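Clumer Community Lunches: progress report to the Gyamfi Fund
Reporting period: April to August

Summary

The lunch club is open, fed and slightly over budget on onions. We had hoped to serve 35 people a week by now and we are there, if one includes the regular who comes only for pudding.

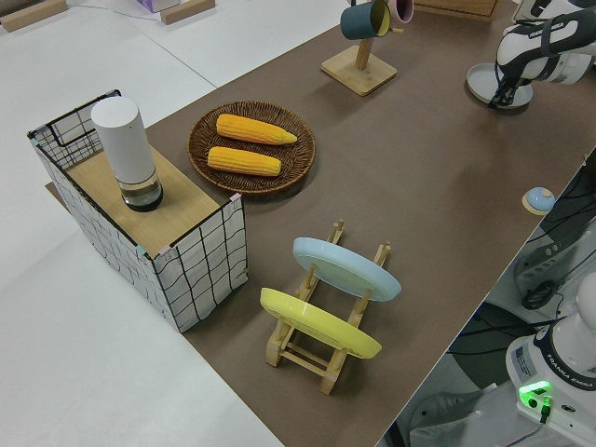 The grant of 3,000 pounds has gone mostly on ingredients and hall hire. The bus from Zutetia was rerouted in May, which cost us eight diners in a fortnight. A shared minibus has brought most of them back, complaining about the minibus.

Spending

Food remains the largest line. Sanik, our wholesaler, put up its delivery charge in June and described this as a loyalty adjustment. We now collect. Hall hire is unchanged, although the heating is still billed separately and in a manner we do not fully understand. 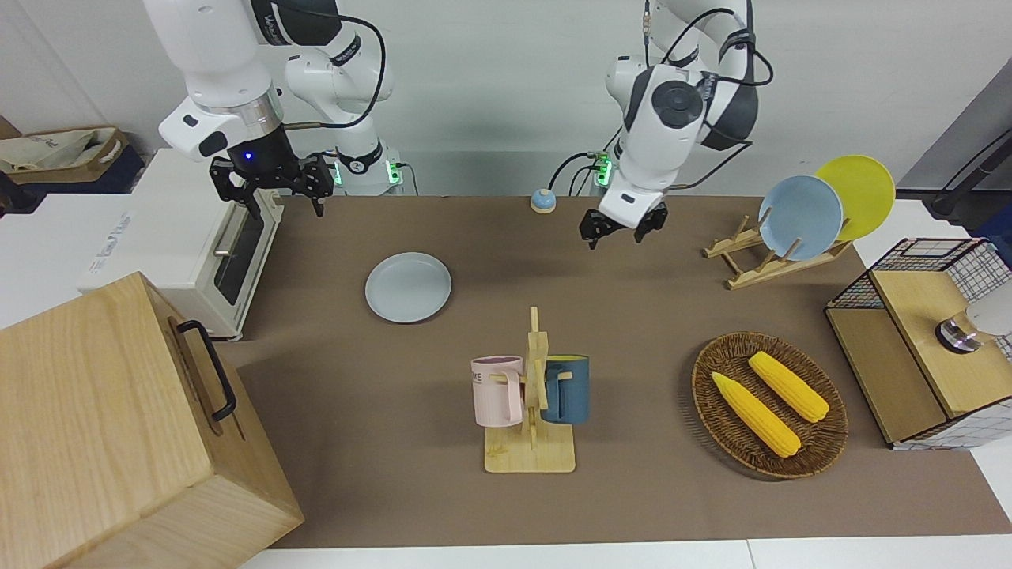

Menus

Soup is popular. Lentil bake is not, and has been retired after a fair trial. We asked diners for suggestions and received some 10 requests for gammon and one for silence.
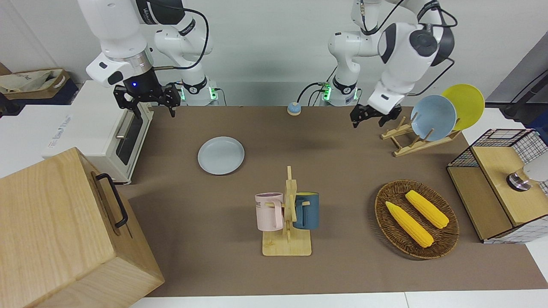 Table with brown mat and dish rack

Cooking sessions for people living alone began in July. Attendance was thin until we moved the start to 11 o'clock — the earlier time clashed with the chiropodist, a contest we were never going to win. 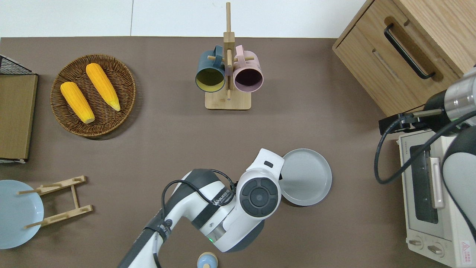

Next period

We will settle the winter menu, renew the hall booking and ask again about the heating. A request for a second freezer will follow under separate cover.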